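Shared Rooms Deserve a Line in the Budget

A town that builds a library, a clinic or a school will argue for months over the roof and the heating. It will rarely spend an evening on the furniture. The Kusard Institute has studied public interiors for seven years, and it is our view that this neglect is costly.

Consider the community center at Jimow. Its main hall was refitted with long fixed benches, chosen because they were cheap to clean. Within two years, evening attendance had fallen and the language classes had moved to a church basement. The benches faced the front, and people who came to talk to one another found that they could not do so with any comfort. The council had paid for seats and received a waiting room.

The usual reply is that public money should go first to services. We accept the principle. A service, however, is delivered in a room, and the room decides a good deal of how it is used. A tenant seeking advice on a lease will speak more freely across a small table than across a counter. The branch library at Erraji set aside $2,000 for secondhand tables and chairs that could be moved by one person. The sum was smaller than the yearly cost of its parking signs.

We propose that every council with a public building in regular use set a modest yearly amount for furniture, and that residents be asked what they need before anything is ordered. Orders should be small and repeated. A single purchase of 60 matching chairs leaves no room to correct a mistake.

Shape also deserves more thought than it receives. Rectangular tables are easy to store and easy to push together, and most supply catalogs favor them for those reasons. They also create a head and a foot, and a meeting tends to arrange itself to suit. A round table with a plain white top, such as the one shown here, gives no seat precedence over another. Councils reviewing their meeting rooms this May should ask for at least one.

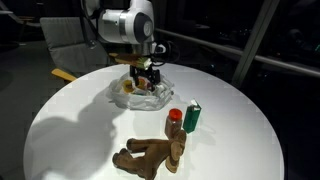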